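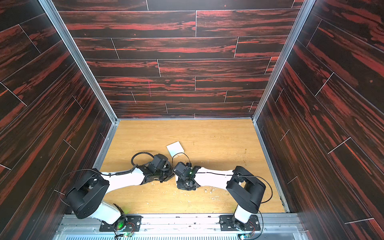 White Jewelry Box with Black Insert
Brastidow Packaging for Small Shops

Item: Morcombe, white
Sold in: packs of 100
Color outside: white
Color inside: black insert, white rim
Shape: rectangular
Printing: on request, inside of the lid
Availability: in stock

Add to cart | Ask for a sample | Download the size sheet

About this box

The Morcombe is our simplest jewelry box and also the one that we sell the most. It is white with a black insert, and it goes well with silver, pale stones, small pearls and everything that shines a little. We had before a version with a gray insert, but customers wrote to us that light pieces looked tired on it. On black you see them at once, even when the piece is very small.

The box was drawn by Vasiliki Galanis, who also made our Hustarska series for watches. She wanted a box which a shop assistant can open in front of the customer with one movement and then leave on the counter. When the lid is open it stands behind the jewelry and gives a quiet white background. For this reason we keep the inside of the lid almost empty. There is place for one small line of print, and most shops put there the name of the shop and nothing more.

Please note that gold looks different on black than on white. If you sell mainly yellow gold, order first a sample and look at it under the lamps of your own shop.

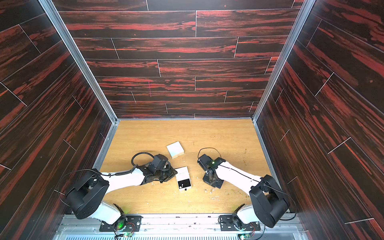
White jewelry box, open, with a small shiny piece at the lower left of the black insert. Behind it, a closed white box.

What fits inside

The insert is made for light pieces: a thin chain, a pair of earrings, a pendant, a small brooch. A chain should be laid down in loose curves and the clasp closed before you put it in. If you leave the clasp open, it finds the other end of the chain during transport and makes a knot.

For wide bangles and for heavy necklaces this model is too low. Look please at the Mohammadi, which has the same white outside but a deeper bottom part.

Rings can be put in the Morcombe, but they do not stand up. For a ring that has to stand, choose the ring insert when you order. It has the same price.

Filling the boxes for shipping

Many of our customers fill the boxes themselves at home or in the back of the shop, so we add some advice from our packing room.

Work on a light, smooth table and wipe it before you begin. Small crumbs and dust are hard to notice on a pale surface, but they are very easy to notice on a black insert. Take out all the boxes for one order, open the first one, lay the jewelry, look at it one time from the front, close it, and only then open the next. Who opens ten boxes together will sooner or later close one that is empty. Triin Priedītis, who leads our packing room, asks every new colleague to put the finished boxes behind and the open one in front, close to the hands.

If you use a small pad or a folded paper under the lid to stop the piece from moving, choose one without color. Colored tissue can leave marks on the white rim when the parcel stands in a humid place.

Cleaning and storage

Outside: a dry soft cloth. For a fingerprint you can use a clean white eraser with light pressure.
Inside: a soft brush, always in the same direction. No water on the insert, and no sticky tape, it pulls up the surface.
Keep the boxes in their carton until you need them. White boxes that stand for months in a shop window become a little yellow, and we cannot accept these back.

Printing

Orders from 1000 pieces can be printed with your name inside the lid. We print in gray, black or silver. The letters can be very small, but please do not ask for a long sentence, because at this size it will not be read by anybody. Send the file to Rūta Rebane in our print office. She sends you back a proof and we begin only after you have confirmed it in writing. Printed boxes are normally ready in June if the proof is confirmed before the end of May.

Prices and quantities

The price for each piece becomes lower from 1000 pieces and again from 2000 pieces. The cart shows the new price automatically. A full pallet has 1008 boxes of the deep model; for the Morcombe ask us please for the number, it depends on the carton that is used. You may mix plain and printed boxes in one delivery, but not in one carton.

Customer comments

"We changed from a cream box to this one and the earrings look cleaner. The lid closes well. I would like a version with dark outside too." Golnar Abbasi

"Good box, correct delivery. One carton had a pressed corner and it was replaced without discussion. For my thicker chains the insert is a bit too full, so I bought for them the Mohammadi." Amirhossein Ansari

Questions we receive often

Can I buy only the insert?
Yes, in packs of 100, black only.

Is the outer sleeve included?
No. The sleeve is a separate item and you find it under Accessories.

Can I return boxes that I did not use?
Plain boxes yes, in closed cartons. Printed boxes no.

Do you send samples to private persons?
We send one plain sample to everybody who asks. You pay only the postage, and we take it off from your first order.

Page last changed: Apr 28, 2023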